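Community > Newsletter > Summer gatherings

2 min read

Our summer playback evening at the Udik hall is coming up, and we already have 36 names on the list! Doors open at 6:30pm and warm-ups start at seven. You don't need any stage experience – come and tell a story, or just sit and listen. Tickets are $4 at the door and kids get in free.
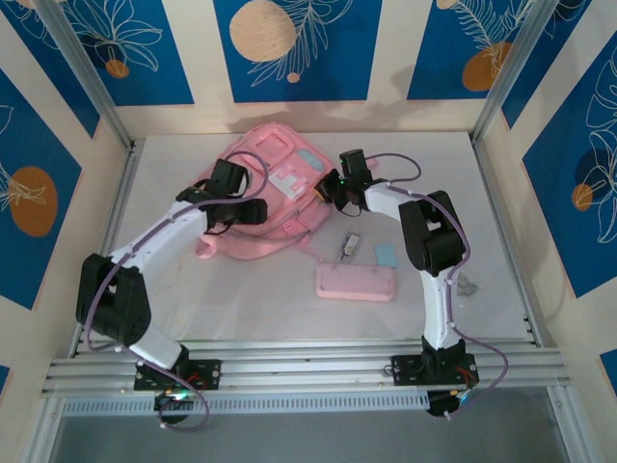
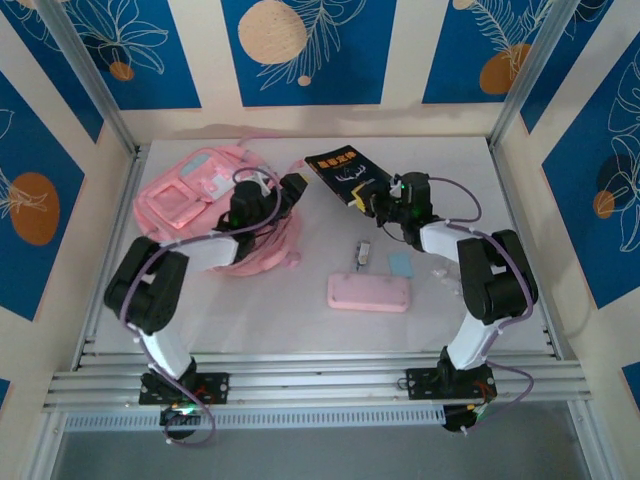
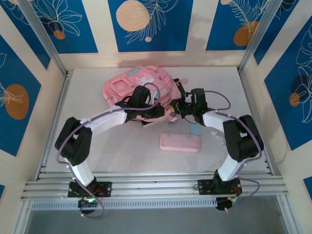 The Muvusico players will bring drums and a keyboard again, which made the February evening such a joy. If you play something small, bring it along and join them for the second half.

We'll have supper on the Lozano patio during the break. Potport is sending soup and bread, so please bring a salad or something sweet to share – and your own mug. The hall holds 55, so let us know soon if you'd like a seat. Parking is behind the building, through the side gate.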